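4.2 Does resting the dough matter?

Recipe writers are close to unanimous that pastry for hand pies has to rest before it is rolled. The claim is repeated so often that few authors bother to cite anyone for it. Van Hecke's bakery trial at Rinolden is the usual source when a source is given, and it is thinner than it looks. It compared rested and unrested dough in 2 ovens of different makes, and the rested batches all went into the newer one. We do not see how the effect of the rest can be pulled apart from the effect of the oven.

Our own bakes used a single oven and a single flour (Sindora, plain). Dough was cut to 300 g per batch, and half the batches were rolled at once. Leaks were scored by a taster who had not been told which batch was which.
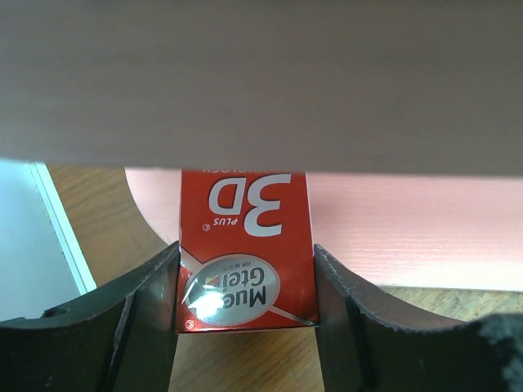 Rested dough shrank less, as everyone says it does. Whether it leaked less is another question. Of 1259 pies scored, nearly 300 leaked, and the split between the two groups was too even for us to claim a difference. Zaugg (personal communication) suggests that a wetter filling would have shown one. It might have, but the cooks who insist on resting do not limit the advice to wet fillings.

Crimping is a more likely cause. Most leaks opened at the seam, and batches made on Friday, when we were short of hands and crimping was rushed, did worse whether or not the dough had rested. We did not plan for this and would not lean on it heavily. The Bepari group reports something similar for fried pies, again without a proper control.

Figure 3. Packaged goods, close view.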